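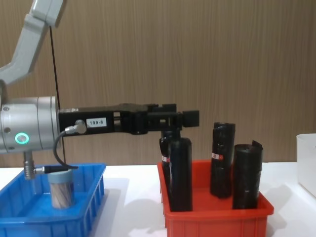 Right, thread time. I've finally started sorting out the button tin I inherited, and I've got opinions. It's not one tin any more, it's three tins and a carrier bag, and the lot came to 1384 buttons (yes, I counted, it took two evenings and most of a packet of digestives). I wanted something shallow to tip them into, a red plastic tray like that one up top, because pale buttons show up so well on red!

First thing I learned: don't sort by colour. I did it by colour and ended up with 200 "sort of creams" which look completely different in daylight. Sort by size, then by number of holes, then worry about colour.

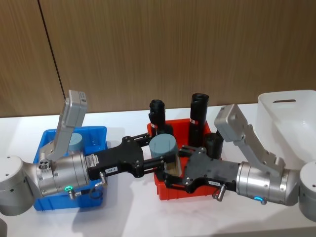
Three bins, white table, wood-grain wall.

Anyway, back to buttons. The best find so far is a set off a Skodance cardigan my gran wore every winter. Navy, chunky, little anchor on the front. One's got a chip in it and I love it the most.

Second best is a card of tiny glass ones with the shop name still on it - Loleck, in curly gold letters. There were 38 left on the card and I can't bring myself to cut any off. What would I even put them on? I don't own anything that posh.
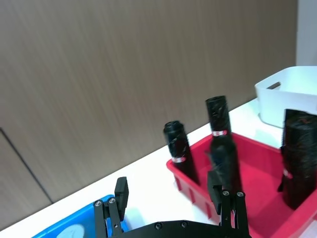 The odd ones are the real problem. I've got 237 singles with no match at all, and I refuse to throw them out. Current plan is a cushion cover with every single one sewn on, which sounds lovely until you think about leaning on it.

If anyone's near Kivness, the wool shop by the harbour does a button swap in April. I went last time with a jam jar and came home with two jam jars, so take that as a warning.

Next up is zips - I haven't dared open that bag yet. Send tea, and tell me how you store yours!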